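4. Operating rules for two-arm garment cells

4.1 Why written rules

Most of the trouble in our first months did not come from the policy or the grippers. It came from people doing the same job in different ways. One operator reset the arms before laying out a garment, another after. Logs kept by one shift could not be compared with logs from the next. The rules below were drafted in October and revised after 50 sessions in the Bririsness lab, then tried again by a second team at Juška who had no part in writing them. Wording is kept short on purpose. Long rules do not get read.

4.2 Before a session

Rule 1. One person holds the stop button and does nothing else. Not typing, not folding.

Rule 2. Both arms go to the rest pose before any hand enters the cell. "Nearly at rest" is not at rest.

Rule 3. Cables are checked by hand along the full length, with power off. Slack must allow full wrist travel. A cable that can reach the gripper fingers gets re-tied, and the re-tie is logged.

Rule 4. Base fasteners are checked at the start of each shift and again after any collision, however light. We skipped the second check for a while and paid for it - a base had crept and 2 days of data had to be dropped.

4.3 During a session

Rule 5. The garment starts flat unless the task sheet says otherwise. Starting state is written down before motion begins, in the fixed terms of the Ekus sheet (flat, part folded, crumpled). Free text was tried and gave us over 561 different entries, most of them useless for sorting.

Rule 6. If a fold goes wrong the operator does not reach in to fix it. Mark the episode failed, stop, rest pose, then reset. Fixing by hand is the most common breach we saw and the hardest to spot later on, becuase the final state looks fine.

Rule 7. Speed limits are set in the controller and not by operator habit. Changes need two names on the sheet.

4.4 Layout

The cell should keep both arms in clear view of the stop-button holder. Bases on a shared mount, so that the spacing between them stays the same. Waiting garments kept out of the folding area. Figure 2 gives the layout we refer to in the rest of the section.

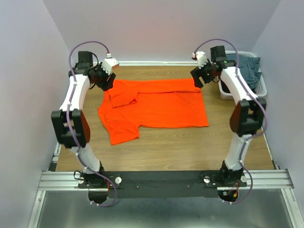 Ieva Vaher and Žydrūnas Krūmiņa | Wivar Working Group | 19 February 2018

Figure 2. Two-arm cell with a T-shirt on the table, left sleeve folded inward. Both bases share one front plate.

A part-folded shirt like the one in Figure 2 is logged as "part folded" even when only one sleeve is in. Teams disagreed on this at first. Some wanted a separate code for each sleeve, we left it out, too many codes and people start guessing.

4.5 Open points

Handover between shifts is still weak. The rules say who may start the cell but not who may leave it powered, and the two teams read that gap differently. We also have no agreed limit on how long one person can hold the stop button before a break. Both go in the next revison.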